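Registrar says our venue's ceremony room may not be licensed. Is the marriage still valid?

Posted in: Family and Civil Law > Marriage and registration
842 views

We were married in April at a hotel in Skavcombe. It was a civil ceremony, booked through the council, with two registrars present. One led the ceremony and the other dealt with the paperwork. We had given notice properly, both of us in person, and we signed everything on the day in front of two witnesses.

Last week the hotel rang to say that the room we used, which they call the Granström Room, was not on their approval. The approval covers the old dining room and the terrace. The Granström Room is in the extension and the hotel had applied to have it added, but the paperwork hadn't come through when we had our ceremony. They say they only noticed when the council came out for a renewal visit.

Neither of us knew anything about this. The registrars didn't say anything on the day either, and I would have thought they would check. We have the marriage certificate and have already used it to change my passport and the joint account.

My mother-in-law is now telling everyone we are not married. The hotel has offered us 2,000 pounds back "as a gesture of goodwill" and wants us to sign something saying that is the end of the matter. We have 14 days to reply.

Are we married or not? Do we have to do it again? And should we sign? We are in England, if that matters.

flintandfern

Reply from oldnoticeboard

It does matter that you're in England, as Scotland and Northern Ireland have their own rules.

I worked in a register office for a good while, though I've been out of it for some time, so check all this with someone current. The law you want is the Marriage Act 1949, section 49. It lists the things that make a civil marriage void, and one of them is marrying in a place that isn't the right place. The important words are "knowingly and wilfully". The couple have to have known there was a problem and gone ahead regardless. From what you've written, neither of you knew, so on the face of it the marriage stands.

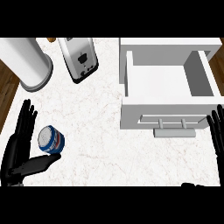
There is also a point about what "approved premises" covers. The approval is given to premises, and the detail of which rooms may be used is often in the conditions or on a plan attached to it. Whether a ceremony in the wrong room of an approved building counts as being off the approved premises at all is something I've heard argued both ways. You probably don't need an answer to it, given the point about knowledge, but a solicitor may mention it.

What I would do, in this order:

Write to the superintendent registrar for the district and ask for their position in writing. Give the date, the venue, the name of the room and the names of both registrars if you have them. Say plainly that you had no idea. Email is fine.

Ask the hotel for a copy of the approval that was in force on the day, with the plan. The council keeps a register of approved premises which the public can look at, so you can get the basic entry from them if the hotel is slow.

Keep your certificate somewhere safe and carry on using it. It is a certified copy of an entry in the register, and it remains good evidence unless a court says otherwise. The council can't simply cancel your marriage by letter, and neither can the hotel.

Please don't book a second ceremony on the quiet "to be on the safe side". If you are already married to each other, giving notice as though you were single causes its own problems. Wait for the registrar's reply.

I wouldn't sign anything from the hotel until you have that reply. The 14 days is their deadline and has nothing to do with the law on marriage. Ask them to extend it and say why.

Reply from marlpit_lane

Same sort of thing happened to my cousin at a place near Flendamville and she was told it was fine. It was abroad though so I don't know if that helps. I would take the money.

Reply from quietclause

I agree with most of the first reply and not with the second.

On the money, read the wording closely. If it says "full and final settlement of all claims", you would be giving up the right to come back for anything else, including legal costs if you later need a court to confirm your status. You can ask a court for a declaration that the marriage was valid when it began. It's under section 55 of the Family Law Act 1986. Most people in your position never need it, but it costs money if you do, and you'd want the hotel to pay.

Look at who you had the contract with too. Some hotels sell weddings through a separate events company. The one we used traded as Clallus on the invoice, and the hotel's name wasn't on it anywhere. If yours is similar, the letter should come from the company you paid, or from both of them.

If either of you has home insurance, check whether it includes legal expenses cover. It may pay for an hour or two with a solicitor. Ring them before you instruct anyone, as they often won't cover costs from before you told them.

As for your mother-in-law, I would show her the registrar's letter when it arrives and leave it there.

Update from flintandfern

Thank you all. I have emailed the superintendent registrar and had an automatic reply saying 4 weeks. The hotel has agreed to hold the offer open until we hear. The invoice does have a different company name on it, so I have asked them about that as well.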